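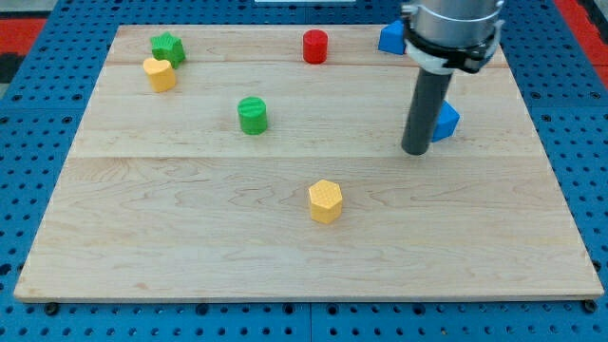 Edileuza Holanda
1/ A thread on why glued-up wooden boards cup, and what I do about it. Written for people who have made one chopping board, watched it turn into a shallow dish, and want the second one to stay flat. October was damp here and I had three complaints in my inbox, so the subject is fresh.

2/ Wood swells and shrinks with the moisture in the air. Along the grain the change is so small you can ignore it. Across the grain you can't. A wide board moves in width and hardly at all in length, and every joint you make has to allow for that.

3/ Across the grain there are two rates. Movement along the growth rings is larger than movement at right angles to them. In many hardwoods it is close to double. That difference is what causes most cupping.

4/ Look at the end of a plank. If the rings run as shallow arcs, it was flat-sawn, and as it dries the arcs try to straighten. The plank goes hollow on the bark side. If the rings stand upright, it was quarter-sawn and will mostly stay put. Quarter-sawn costs more and there is less of it.

5/ Maple is a fair choice for boards. Closed grain, hard, light in colour, no strong smell. It moves more than people expect, though, and it burns if you dawdle with a router. Wavy figure looks good and tears out under a planer. Take light cuts, or finish with a scraper.

6/ Before any gluing, let the timber sit in the room where you'll work on it. I stack mine on sticks with air on all sides. The timber yard at Purkberg stores theirs in an open shed, and what I buy from them in winter is never ready when it gets home.

7/ A moisture meter is worth having. The cheap pin type is good enough for comparing one plank with another, and comparison is the part that matters. Planks at different readings in the same glue-up will leave you steps at the joints later on.

8/ Ring direction. The old advice is to alternate: arcs up, arcs down, arcs up. You then get a slight ripple across the board instead of one big curve. The other school puts all the arcs the same way and relies on feet or battens to hold the curve down. Both work. For a loose board with no fixings I alternate.

9/ Alcides Siqueira, who taught me, ignored ring direction altogether and arranged planks by face grain and colour. His boards were mostly fine. His planks were also narrow, which I now think explains it. A narrow plank cups less in absolute terms, whichever way up you put it.

10/ Joint preparation. Two edges should meet with no light showing and no pressure applied. If you need the clamps to close a gap, the joint is under load from day one. I plane mating edges as a pair, folded together like a book, so any error in the angle cancels when they open out.

11/ Glue: ordinary water-resistant PVA. Thin even coat on one edge, then rub the joint. Squeeze-out should be a row of small beads. If it runs down the face you've used too much. Leave it until it is rubbery and take it off with a scraper. A wet rag pushes it into the grain and you'll see it under oil.

12/ Clamps above and below, alternating, or the pressure itself will bow the board. Go easy. A good deal of what gets called cupping was clamped in from the start. Check with a straight edge while the glue is still open.

13/ Colour. Two planks from the same tree can differ by a shade, and the seam shows as a change of tone even when the joint is sound. I used to spend an evening shuffling planks to hide it. Now I get the ring direction right and accept the bands.

14/ Sanding. 70 mm strips of abrasive on a cork block, with the grain, through the grades. Do both faces equally. Taking a lot off one face only can expose wood at a different moisture content, and the board will start to move overnight.

15/ Finish both faces. This is the commonest mistake I see. One oiled face and one bare face take up moisture at different speeds, and the board curls away from the wetter side. Same oil, same number of coats, edges and end grain included. End grain drinks the most.

16/ In use: wash both sides, dry both sides, stand it on edge. Leaving it flat on a worktop with a damp underside undoes all of the above.

17/ If one has already cupped, lay it hollow side down on a towel that is just damp, for a few hours, and check often. The hollow side takes up moisture and swells back. Then stand it on edge to even out. This has worked for me on mild cases. A badly cupped one has to be planed again.

18/ Rosângela Fontes asks about bamboo. It is a grass, the sheets are made differently, and I haven't worked with it enough to give an opinion.

19/ Genivaldo Aguiar asks whether a breadboard end would stop all this. It will keep a panel flat if it is glued only in the middle and free to slide at both sides. Glue it along the full length and the panel will split, usually in the first heating season. I'll do the slotted version in a separate thread once I've got the drawings tidy.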